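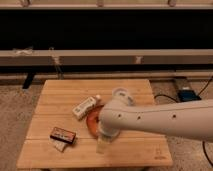
Print this release | E-mail to a colleague

SESWOOD OPENS ITS BEVINE TABLETOP WORKSHOP TO ANYONE WHO WANTS TO TEACH A ROBOT ARM

Free Thursday evening sessions begin in July, and no programming is needed

BEVINE – Seswood is very pleased to announce that, starting in July, its workshop in Bevine will open its doors on Thursday evenings to members of the public who would like to spend an hour or two teaching a robot arm to tidy a table. The sessions are free, the kettle will be on, and you do not need to know the first thing about robots. If you have ever shown a child how to put the groceries away, you already know a good deal of what we are asking for.

The evenings grew out of work we have been doing with our friends at Sundex, who make the hand controllers our teachers use, on a teaching program called Sani. Sani keeps a record of how a person guides an arm through a small household job, such as picking up a juice carton and setting it in a tray, and those records are then used to train the arm to have a go at the job by itself. To date our own staff have recorded 1,053 of these demonstrations. We are proud of every one of them (well, most of them), but they were made by a fairly small bunch of people who have all picked up each other's habits, and we would dearly love some fresh hands.

"I can watch a recording with the name taken off and tell you which of us was driving," said Lawal Yusuf, who runs the teaching program at Seswood. "One person always comes in from the left. Another one hovers for ages before closing the fingers, and I'm afraid that one is me. The arm learns all of that along with the useful part. We want it to see how a retired bus driver does it, and a pastry cook, and somebody who is left-handed and a bit impatient."

TWO WAYS TO SHOW IT

Visitors will be able to try both of the teaching methods in use at the workshop.

The first is teaching by hand. The arm is put into a soft mode in which it holds up its own weight but otherwise goes wherever it is led, and the teacher takes hold near the wrist and walks it through the job. People tend to find this the friendlier of the two, and it is where we start all our newcomers. It suits slow, close work, like easing a thin finger in beside a flat box without shoving the box across the table. Its weak point is that the teacher's own arm is in the way a good part of the time, and the cameras that Sani learns from would much prefer a clear view.

The second is teaching by remote control. The teacher sits a little way off with a Sundex hand controller, and the arm copies the movement of the controller. Squeeze, and the gripper closes. Tilt your hand, and the wrist tilts along with you. It takes most people longer to get comfortable, chiefly in judging how high the fingertips are above the wood, and everybody bumps the table once or twice. The arm is set to give way gently when that happens, so please don't be shy. The reward for the extra effort is a clean recording with only the arm and the objects in it, and most of our 1,053 demonstrations were made this way.

ORDINARY THINGS ON AN ORDINARY TABLE

There is nothing very grand about the setup, and we rather like it that way. The teaching happens over a square wooden table, and the things on it are the sort you might find on any family's kitchen table on a Saturday afternoon: a small drink carton lying on its side, an orange ring like a child's stacking toy, a flat red box, a crumpled packet. We keep a good big cupboard of such objects and swap them about from one session to the next. Visitors are warmly invited to bring something of their own to add, provided it is clean, unbreakable and no heavier than a full tin of soup.

Each of them asks for something different. A ring can be gripped by its rim or lifted with one finger through the hole, and teachers disagree cheerfully about which is better. A carton is easy enough across its narrow side and very awkward across its wide one, so a carton lying at an angle means turning the wrist before coming down. A crumpled packet has no proper sides at all, and you have to pinch a fold and hope. When several things are lying close together, the teacher also has to decide which to take first, and those decisions are among the most useful things a recording can hold.

"People apologise to me when they miss," Mr. Yusuf said. "They say, sorry, I've spoiled that one. Please keep going! If you miss the packet, back off a little, and come in again from a better angle, you've shown the arm what to do after a miss. I have plenty of recordings where everything goes right the first time. I am very short of good recoveries."

WHAT THE EVENINGS ARE LIKE

Each session takes up to 6 visitors, working in pairs, with one person teaching while the other rearranges the objects between turns. Doors open at 6:30 p.m. After a short safety talk and a cup of something warm, every visitor has a practice run that is not recorded, and then as many recorded turns as they have the patience for. There is a big red stop button within easy reach of both people in the pair, and we will ask you to press it once at the start so you know how it feels.

A member of the Seswood staff stays beside each arm the whole time. Long hair should be tied back and dangling scarves and bracelets left on the hooks by the door. Please also watch your step around the cables on the floor. The teaching area is carpeted, so we would be grateful if muddy boots could stay in the entry, particularly after rain.

Recordings hold the movement of the arm and the view of the table. Visitors' names are not kept with them. If your hands or sleeves appear in a recording made by hand teaching and you would like it removed, tell any of us that evening or write to us later and it will be taken out.

Children aged 10 and over are welcome with an adult. The chairs at the remote stations can be raised and lowered, and one station has a controller that can be worked entirely from the lap. If you use a wheelchair or would find a quieter session easier, let us know when you book and we will gladly arrange things to suit.

WHERE THE WORK IS HEADED

The first goal for Sani is a modest one, and that is an arm that can clear a mixed handful of things from a table into a tray without being told where each one is. In our most recent round of trials, using demonstrations from our own staff alone, the arm made 395 attempts at single objects. It was at its best with boxes and rings and at its worst with soft wrappers, which it liked to press flat against the wood when it should have been pinching them. We mean to run the same trials again once the public sessions have been going for a while, and we will post the results on the workshop noticeboard for anyone who helped and would like to see how their pupil is getting on.

"I get asked whether it wouldn't be simpler to write out the rules," said Mr. Yusuf. "I did try, years ago, for one box. It ran to pages and pages, and then someone turned the box over. Showing is slower on the day, but you can show it again tomorrow with the box turned over, and you haven't lost your temper."

BOOKING

Places are free and can be booked at the front desk of the Seswood workshop in Bevine, or by telephone during office hours. We ask that each person book no more than 2 evenings to begin with, so that everybody who would like a turn can have one. Groups such as seniors' clubs, Scouts and school staff may ask for an evening of their own.

About Seswood
Seswood develops teaching tools for robot arms that work in homes and small shops. Its workshop is in Bevine.

About Sundex
Sundex designs and builds hand controllers for remote work and is Seswood's partner on the Sani teaching program.

Media contact: Lawal Yusuf, Seswood, Bevine. Members of the press are welcome to sit in on a session and to take a turn at the controls.

Print this release | E-mail to a colleague

Filed under: Community News, Technology, Things to Do in Bevine

Comments (4)

marg_and_the_dog
Put my husband and me down please. He can't fold a fitted sheet, so I can't promise the robot will learn much from him, but he is very keen.

T. in Bevine
Is there parking behind the building in the evening or only on the street?

Seswood front desk
Hi T., you can park behind the building after 6. Use the side gate, the front one sticks.

oldlathehand
I taught a paint sprayer by hand at the plant, dragging it round a door panel with the motors off. Heavy thing. My shoulder still remembers it. Would like to see how it's done with a light arm, will ring on Monday.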